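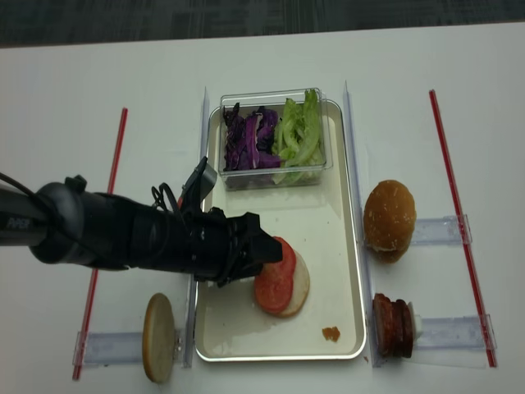
Search tips Enter keyword Search

Looking After Old Rap Mixtapes and 12-Inch Singles at Home

By Hanne Snorradóttir

Most hip-hop mixtapes from the cassette years were dubbed in small runs on cheap shells. They were played in cars, lent out and left on dashboards. If you have a box of them, some are probably in poor shape, but many can be fixed at a kitchen table with a small screwdriver and a pencil.

Tapes

Sort the box before you play anything. Put sealed tapes in one pile, shells with screws in a second, and glued shells in a third. The ones with screws are easy to work on. Glued shells have to be cracked along the seam with a dull knife, and you will need an empty shell to move the tape into. Buy the kind with five screws.

Look through the window at the tape pack. It should be flat and even. If the edges stick up in ridges, fast forward to the end and rewind all the way back before listening. Do this in a deck you don't care much about.

A missing pressure pad is the usual reason a tape sounds dull and far away. The pad is the little felt square behind the tape at the bottom opening. The glue dries out and it drops off inside the shell. Open the shell, lift out the old spring and pad, and put in one from a blank tape. Don't use household glue on the felt. It goes hard and scrapes.

If the tape has snapped, trim both ends at the same angle, butt them together and use proper splicing tape on the back, the side that faces away from the heads. Office tape will ooze in a warm room and stick to the next layer. You lose a fraction of a second of music.

Clean the deck every 14 hours of playing. Cotton swabs and high-strength rubbing alcohol are fine for the heads and the metal capstan. For the rubber roller I use a barely damp cloth. Let everything dry before you load a tape. 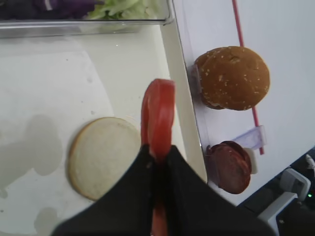

Copy anything rare the first time it plays well. My DJ Dolura tape from Kurgate ran perfectly once in April and started to squeal on the second pass. I had the recording level set and the computer running, so I have side A. Side B is gone for now.

12-inch singles

Promo singles often came in plain paper sleeves, and the paper sheds. Move the record to a poly-lined inner sleeve and keep the paper one behind it in the jacket if it has stamps or writing on it.

DJ copies will have cue burn, a hissy patch at the start of the track where the record was pulled back and forth under the needle. Cleaning won't help. The instrumental on the other side may be much cleaner, so check both before you give up on a copy.

Price stickers come off with a hair dryer on low. Warm the sticker for a few seconds, lift one corner and pull slowly, flat against the jacket. Take the record out first. Leave marker pen on labels alone — anything that removes the ink will take the print with it.

Storage

Stand records upright, snug but not tight. Tapes should stand on edge too, fully wound to one end, away from speakers. A closet on an inside wall is better than a garage or attic. Tímea Sárközi, who has 3,000 tapes and far more patience than I do, numbers the case and the shell separately so they can be matched up again when they get mixed. I do the same with a soft pencil on the case insert and a small dot label on the shell. Keep the labels off the window.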